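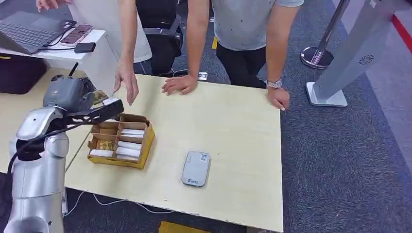 **Embla Sæther**

Okay friends, a few of you asked how I finally learned to bake my grandmother's cardamom buns after years of sad, flat ones, so settle in with a coffee (this may run long, you know me).

First thing: I stopped rushing the dough. Grandma always left hers by the stove while she called her sister, and those two could talk through a whole afternoon! I give mine 45 minutes, then shape the buns, then let them sit again while I wash up.

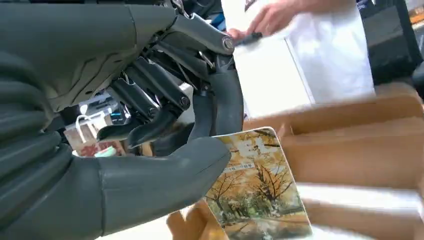

## 2. The cardamom

Please, please grind your own. I bought the jar of ready-ground stuff from Drekel for years and thought I just didn't like cardamom very much. Now I crush whole seeds with a rolling pin, and the kitchen smells like her hallway in Tveit in November, coats and all.

My neighbor Yu-ting Hsueh puts in twice what I do and hers are always gone first at the potluck, so maybe I should be braver.

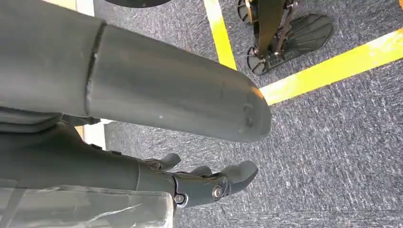
**BUTTER TALK**

Soft, never melted. I leave 2 sticks out before bed and forget them there, and by breakfast they spread like a dream. One goes in the dough, the other gets mashed up with sugar for the filling, and if a little of that ends up on toast, well, it's my house.

I do get letters (okay, comments) about salted versus unsalted. Salted, every time. Grandma grew up on salted and so did my mom,

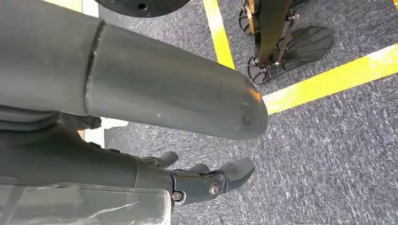

and when I tried unsalted last winter my brother took one bite and asked if I was feeling all right. So that settled it for our family, but use what you like.

Last batch made 17 buns, and I'm taking the leftovers to work on Tuesday. If you try them, tell me how yours came out, and send me your grandmother's version too!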